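Reading a Small Space: Lecture Notes, Week 3
Interiors for Beginners
September 2, 2020

Last week we finished with floor plans, and a few of you asked when we get to the fun part. It's today! We're going to talk about how a room tells people what to do in it, and why a public eating place is the best classroom you could ask for. I have been looking forward to this one all summer.

1. Start at the door

Every room has a first five steps. Before you think about color or chairs, stand at the door and ask what a stranger would do. Do they stop? Do they know which way to turn? In the Trerncombe plan (page 12 of your packet) the counter faces the door and the path is wide, so people drift straight to it without a sign. In the Zivunero plan the counter sits behind a wall, and the owners had to put up three signs to make up for it. Same floor area, nearly the same number of seats, and completely different to walk into.

Try this on your own front door tonight. Carry something bulky. You'll learn a lot about your hallway.

2. Paths before furniture

Draw the paths first, in pencil, and let the furniture fill what's left. Beginners nearly always go the other way — I did it for years — and then wonder why everybody squeezes past the same corner. For our class projects, keep a main path at least 40 inches wide. Side paths can be tighter, but mark them so I can see you thought about it.

A good path has somewhere to pause. A shelf, a bench, a wide windowsill, anything that lets one person stop and another go by. The Sikmont plan does this beautifully with a bend near the coat hooks. Please look at that bend! It costs almost no floor and it fixes the whole room.

3. Light

We'll give light a full session in December, so only the basics for now. Daylight comes in from the side and changes all day. Lamps usually come from above and stay put. A room needs both kinds worked out together, and the easy mistake is to plan for noon and forget supper.

Sketch the room twice, once for morning and once for evening, with the bright parts left white and the dim parts shaded. Rough is fine. What I want is for you to notice where the shading swaps over. Those are the spots where a person reading a menu at lunch would be perfectly happy and a person at dinner would be holding it up to their nose.

4. Sound

Hard floors, hard walls and bare windows bounce voices around, and then people talk louder to be heard, and then everyone else does too. Cloth soaks some of it up. So do books, cushions, cork, and people in winter coats. When you make your visit, close your eyes for a minute and listen for the kitchen. Could you point to it? Could you hear a quiet friend across the table?

5. The tabletop

My favorite section, and the one most textbooks skip. A tabletop is the smallest floor plan in the building. It has paths (your hand to your cup), parking (where things sit when not in use) and traffic jams (the moment the plates arrive). Every rule from section 2 works at this size.

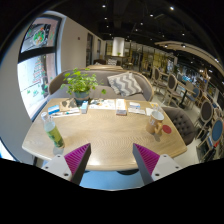
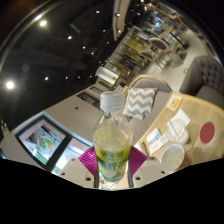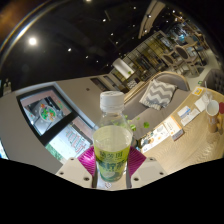
The edge of a table is worth more than the middle. People work along the edge with their forearms and hands, and whatever sits there has to be moved before anyone can eat, write or lean in. Corners are a little different, being easy to reach from two sides, and they're also where sleeves and bags come past. In the first picture the bottle is near the front-left corner and the mug is over on the right, so the printed materials get the back half to themselves. For practice, draw that tabletop as a plan, then add two dinner plates and decide what moves. There are several good answers and I'd love to see ones I haven't thought of.

Rounded corners are kinder to hips on a narrow path, by the way, and they make a small table feel easier to get around. Square ones push together better when a bigger group comes in. Pick according to the room.

6. Reading

Packet pages 116 to 139, the Živković plans. Read the captions as well as the drawings, and compare the ground floor before and after the stairs were moved. The second version has less storage and I still think it's the better building. Come ready to argue with me!

7. For next time

Visit one place where people sit down to eat or drink. Stay for at least half an hour. Bring back:

a plan of the room from memory, paths in pencil
the two light sketches from section 3
one tabletop plan, drawn large
a sentence on the first five steps from the door

Measure with your feet if you have no tape, and write your shoe length in the corner of the page. Graph paper is on the side table by the window, so help yourselves.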